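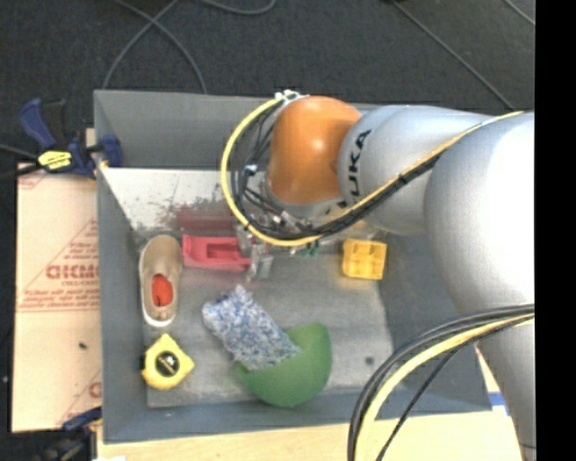
Jollside Household Sorting Team

Hello! I'm Lizeth and I'm looking for people to come and help us sort household odds and ends -- the sort of stuff that fills everybody's kitchen drawers and the cupboard under the stairs. We tip a mixed lot into a big grey bin, you tell us what you'd call each thing and where it would live in your own home, and we write it all down (yes, even "no idea, the shed?").

Sessions last 2 hours and run all through March at our Lareck building, room 524. You need to be 21 or over and happy chatting while you rummage. No experience wanted, just opinions! We've got 44 places, tea included, and we'll pay your bus fare. To put your name down, ring the Jollside desk and ask for me or Muchen Wan.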